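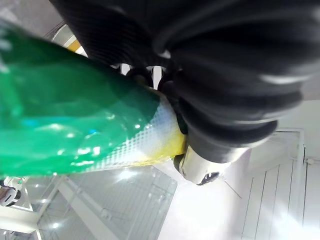
Green and yellow packaging

I don't keep any religious calendar myself, but I live in a street where plenty of people do, and over the years I've ended up at most of their tables. The one I look forward to is the harvest supper in October, held in the old hall at Billska.

It started as a church thing. The church closed, and the families who used to run it kept the supper going. Anyone can come. You bring a dish and a candle, and the candles go along the windowsills before the food is served. Last year there were 30 of them, which made the place very warm.

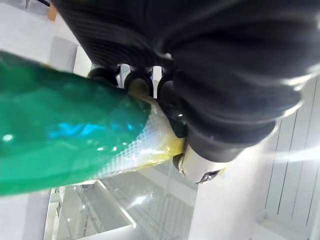
The candles are for people who couldn't be there, living or dead. You don't have to say who yours is for and most don't. I light one for my grandmother, who would have had a low opinion of the potato salad.

After that comes a song I still only know the chorus to, then a long wait while the soup is reheated. I like the wait. The kids go outside, the older ones talk about rain, and somebody always brings up the supper at Pastov, 17 kilometres down the road, and whether theirs is better. I've been to both. Pastov has better bread – Billska has the singing.

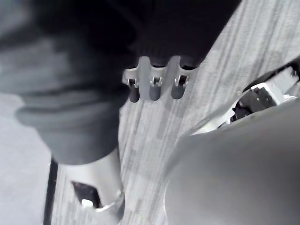

What I'm bringing this year

I know it's months off, but I've already been testing. My plum cake was dry two years running, so I'm trying a dumpling recipe from a neighbour. It makes 100 if you roll them small enough. I got to 7 before I gave up and made them bigger.

They froze well. I'll do another batch in the winter and write up the quantities then.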